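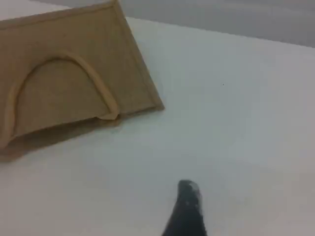
Wilma Kerr abrió diciendo que el arranque dual en los portátiles viejos le parece bien, pero que no quiere otra vez perder la partición de datos como en diciembre.

Acta de la reunión del grupo de sistemas libres Gostier, 22/1/23
Presentes: Wilma Kerr, Torquil Baxter y dos socios más.

1. Instalación junto a Windows
Torquil Baxter explicó que ha probado la distribución Mikside en un equipo con disco de 300 GB. Reservó 20 GB para el sistema y dejó 200 GB a Windows; el resto queda como espacio común para documentos. El arranque seguro tuvo que desactivarse en la BIOS. Se acuerda hacer siempre copia completa antes de tocar las particiones.

2. Gestor de arranque
Se discutió si usar Akyol o Plavier. Wilma prefiere Akyol, por su menú más claro. Torquil opina que Plavier reconoce mejor los discos antiguos. No se llegó a un acuerdo y el punto se queda para la reunión próxima.

3. Guía escrita
Torquil redactará la guía en español y Wilma la corregirá. Falta decidir en cuál página se publica.

4. Ruegos y preguntas
Se pregunta si el wifi funciona después de la instalación. Torquil lo mirará.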